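Inicio Foros Automatización Compras y presupuestos Mensajes nuevos Entrar
Buscar en este foro... Búsqueda avanzada

Presupuesto para puesto de dos brazos: ¿me lo creo?

tuerca_floja
Buenas. En el taller quieren meter en el presupuesto de marzo un puesto con dos brazos de sobremesa para ordenar piezas y doblar trapos. Vilach nos pide 2957 euros por los brazos con sus pinzas, sin mesa, sin cabina y sin puesta en marcha. A mí me suena a precio gancho. ¿Alguien ha comprado algo así y lo usa de verdad, fuera de las demos?

guerra_al_cable
Lo que no te ponen en la oferta es lo que te arruina. Nosotros preguntamos a Ustley por algo parecido y los recambios de pinza iban aparte, con 18 semanas de plazo. Dieciocho. Pide la lista de repuestos con precios ANTES de firmar.

Ramal4
Tampoco exageremos. Llevo un año con un puesto doble y el gasto en repuestos ha sido ridículo. Para aprender y probar tareas compensa de sobra. Os dejo una foto del nuestro, con el trapo rojo, que es la tarea con la que estamos ahora.
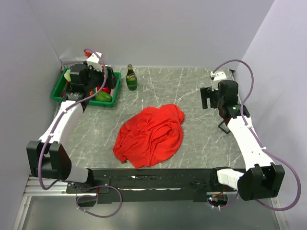 tuerca_floja
¿Conviene comprar los dos brazos de golpe o empezar con uno?

Ramal4
Los dos, si la tarea va a ser tela. Con uno solo acabas inventando topes y pinzas fijas, y luego el segundo te lo cobran con otro porte y otra puesta en marcha.

guerra_al_cable
No estoy nada de acuerdo. Con uno descubres en un mes si la tarea tiene sentido, y si no lo tiene has tirado la mitad. Y perdona, Ramal, pero un trapo hecho un gurruño en mitad de la mesa no me demuestra nada. ¿Cuántas veces de 100 te lo deja doblado sin que lo toque una persona? Eso es lo que hay que llevar a quien paga.

Ramal4
Todavía no lo hemos medido en serio, te lo reconozco. Pero él pregunta por comprar, no por publicar resultados.

pliego_y_medio
Para comprar hace falta el dato igual. Yo además metería una partida para cableado. En la foto los cables morados van sujetos con clips al brazo y luego cuelgan en bucle por delante de la mesa. En mi planta, prevención no me lo pasa, y poner canaleta y mover la electrónica a una caja cerrada son horas de alguien. En Tramalora calculamos unas 4 jornadas y nos quedamos cortos.

tuerca_floja
Eso no lo tenía apuntado. ¿Y la cabina gris? El comercial dice que es opcional.

pliego_y_medio
Opcional hasta que cambia la luz de la nave y la cámara deja de ver lo que veía. Que te lo ponga por escrito.

tuerca_floja
Vale, pido oferta desglosada con uno y con dos brazos, repuestos incluidos. Si me contestan con otro PDF de colorines lo cuelgo aquí.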